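3.2 Garment set and surface condition

The study used a pool of 18 garments drawn from the Skollbridge household clothing collection, supplemented by items bought second-hand. Selection was governed by two properties: the contrast between the garment's construction lines (seams, hems, waistbands) and its ground fabric, and the degree to which a printed or woven pattern competes with those lines. Garments were scored on both properties before any folding took place, and the scores were not revised afterwards.

Plain garments formed the lower end of the pattern scale. These were single-colour T-shirts, a grey sweatshirt and several pairs of unprinted trousers, on which a seam is usually the only strong line within the body of the cloth. The middle of the scale held stripes and checks. Such patterns are regular, and a fold placed across them produces a visible break in the repeat, which a person folding the garment can use as a cue to alignment. The upper end held irregular prints, where no repeat exists and where a patch of colour may begin or end anywhere, including at a fold.

Trousers with an irregular print proved the most difficult class to annotate. The outline of a leg is easily confused with the boundary of a colour patch, and the annotators disagreed on the position of the inner leg seam more often in this class than in any other. The waistband was more dependable. Belt loops stand proud of the cloth and are normally edged with stitching, so that they remain legible even where the print runs across them without interruption. 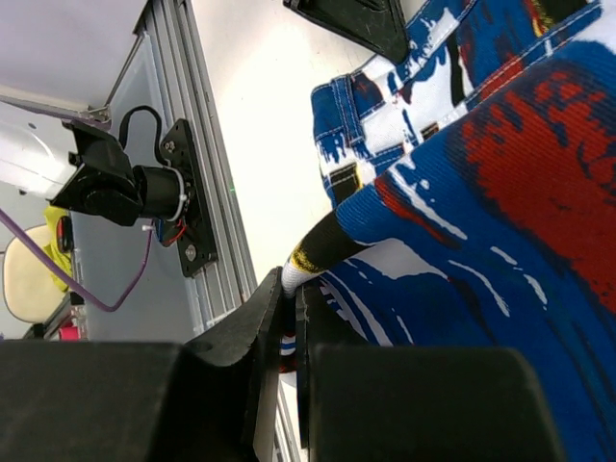
Figure 4. Jeans-style trousers with a paint-splatter print in blue, white and red. White topstitching and a belt loop at the waistband serve as landmarks; the black strap with a yellow band was annotated as a loose attachment.

Topstitching was therefore adopted as the primary landmark for printed trousers. In the garment of Figure 4 the stitching is fine and white, and parts of the print are also white, so single rows cannot always be separated from the pattern by colour alone. Parallel rows are easier to follow. Annotators were instructed to mark a seam only where a row of stitches could be traced without a break, and to leave the remaining length unmarked where the cloth folded over it. No seam was completed by inference from the opposite leg.

Straps, cords and drawstring ends were placed in a separate category. They move independently of the panel to which they are sewn, and a strap lying across a leg may pass for a fold edge or for part of the print. Each was marked along its visible length, with the point at which it emerged from beneath the cloth recorded as its origin. Whether a given strap functioned as a drawstring, a belt end or a decorative trim was not recorded, as the distinction had no bearing on the folding sequence.

All garments were assessed in three conditions: laid flat, loosely bunched, and part-folded. The part-folded condition was the least uniform of the three. A pair of trousers halved along its length presents a long edge and two stacked waistband sections, but any slack in the upper leg tends to slide and form secondary creases which run at an angle to the intended fold. These creases were annotated with the Trivus labelling tool as unintended folds and were kept apart from the main fold line. Denim-like weaves held such creases longer than jersey did.

The resulting set contains 1,437 annotated views, of which 671 show trousers. Twenty views were withdrawn because the annotators could not agree on which end of the garment carried the waistband; all were of printed trousers in the bunched condition. The remaining disagreements were settled by a second pass under the Stetsiuk protocol, in which the landmark closest to the waistband takes precedence over any landmark on the leg.

One limitation should be stated. The pool holds few garments whose lining differs in colour from the outer face. Where a lining does differ, a turned-back edge is easy to identify, and the results reported in Section 4 may understate how readily folds can be located on lined clothing.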